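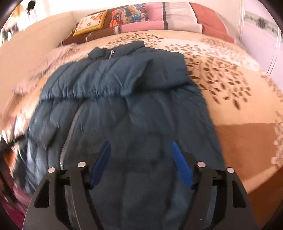 4.2 Puffer jackets and the bed as a folding table

I went into the Nalance homes expecting to write mostly about closets. I had a whole coding sheet ready for closets! Then March came, people in Clotow started putting their winter things away, and I spent most of my visits standing next to beds. So this section is about beds, and about the one garment that gave everybody more trouble than the rest of the pile put together.

Across the 10 households we logged 502 items going into off-season storage. Sweaters, scarves, snow pants and a lot of single gloves all went in the log, and most of them were dealt with quickly. A sweater gets folded against the chest, standing up, often while the person is talking about something else. Puffer jackets were different. With very few exceptions people carried them over to a bed, laid them out full length, and only then started making decisions.

I think the reason is partly just size (a kitchen table is too narrow once the sleeves are out, and it usually has mail on it), but it's also the way the stuff behaves. A quilted jacket is made of channels, and each channel has its own little supply of air. Press on one and the next one swells up. When you bring the collar half down over the body, you don't get a crease the way you would with a shirt, you get a fat roll. Figure 6 shows the kind of thing I mean: a dark teal-blue jacket lengthwise on the bed, the upper part looking folded over on itself so there's a thick ridge of fabric straight across the middle, and the lower part lying much flatter. I started calling this "the hump" in my field notes and the name stuck, so I'll use it here too.

People had two main answers to the hump. The first was to lean on it. Forearms, elbows, in one home a knee, and then a quick second fold before the air found its way back in. The second was to start over from the hem and roll toward the collar, squeezing as they went. The rollers were generally happier with what they ended up with, though I should say that I'm going by what they told me and by my own impression of the bundles. We didn't measure volume before and after, and I wish we had.

Then there's the zipper. On the sheet I'd written "zip closed y/n" and assumed it would be a boring column. It wasn't. A zipper track is the one stiff line in an otherwise soft object, and it decides where the jacket is willing to bend. On a finished fold the track often wandered off at an angle, and in Figure 6 you can follow it diagonally down the left side, curving as it goes from the upper chest toward the lower left. Several participants read that angle as a sign they'd done it wrong, and a couple of them shook the whole thing out and began again. Others couldn't have cared less. One woman told me, "It's going under the bed, it's not going to church."

The bed itself matters more than I'd given it credit for. I had been treating it as a flat surface that happened to be large, but a made bed comes with its own furniture. Take the one in Figure 6, where four pillows and cushions are lined up along the headboard, a mustard-bordered square one and a pink striped one among them, and the collar end of the jacket is up toward that end. A row like that takes up a good strip of mattress. In the homes where I watched, hardly anyone cleared the pillows first. They worked in the space that was left, and when the space ran out they turned the jacket sideways or let the hem hang over.

Bedspreads got their own short code as well, after I noticed how often people mentioned them. A printed spread (leaves and branches, in the case of Figure 6, on a cream ground) came up as something you'd want to protect from a dirty cuff, and so did a plain white one, for obvious reasons. Two participants put a towel down. The rest brushed the jacket off with a hand and hoped for the best. Slippery covers were a complaint of their own: nylon on satin slides, and you can't lean on a hump that's traveling away from you.

How long did it all take? The slowest single jacket ran to nearly 10 minutes, counting one full restart and a hunt for the storage bag. Most went much faster than that. The bags deserve a paper of their own, so I'll only say that the homes in the Olteanu building mostly used zippered cloth ones, while the Sirgate homes leaned toward suitcases, with the jackets stuffed in last to fill the corners.

One coding problem before I move on. My sheet made me tick "folded," "rolled" or "stuffed," and real jackets kept ending up as all three, folded once, rolled halfway, then pushed down into the bag with a fist. I ended up coding the last thing done before the bag closed. I'm not fully comfortable with that choice, and it probably makes stuffing look more common than it was. Section 4.3 uses the same rule for comforters, where it causes less trouble.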